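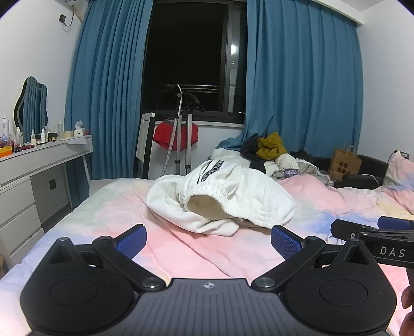
*La cama del dormitorio, con la ropa todavía por doblar. 11 de julio de 2019*

Hola, Tania:

Te cuento cómo va lo de Pramville, que ya tocaba. De los 3 dormitorios del piso llevamos 2 terminados y ahora estamos con el último, el de la colcha de colores pastel (¡me encanta esa colcha, y mira que cuesta verla con tanta ropa encima!). Lo blanco lo dejo para lo primero, la prenda del elástico incluida, y luego voy a por el montón del fondo – ahí hay de todo, lo mostaza, lo oscuro y varias cosas claras.

**Lo que ya está**

- Armario del pasillo, vaciado y ordenado por tipo de prenda.
- 42 prendas dobladas y apartadas para Hotham. Dilruba Siriwardena las apuntó en la hoja.
- Cajones de la entrada, con etiquetas nuevas.

**Lo que falta**

La ropa de este dormitorio y las mantas, que en febrero dejamos en el trastero de Sheehan y hay que traer de vuelta. Me preocupa un poco el sitio, la verdad, pero Dilruba cree que caben debajo de la cama si compramos fundas planas.

**Dinero**

De los 2.000 euros de la ayuda no hemos tocado la parte de transporte. Si te parece bien, la usaría para las fundas – dime algo antes de que haga el pedido, porfa.

Un abrazo,
el equipo de Jimus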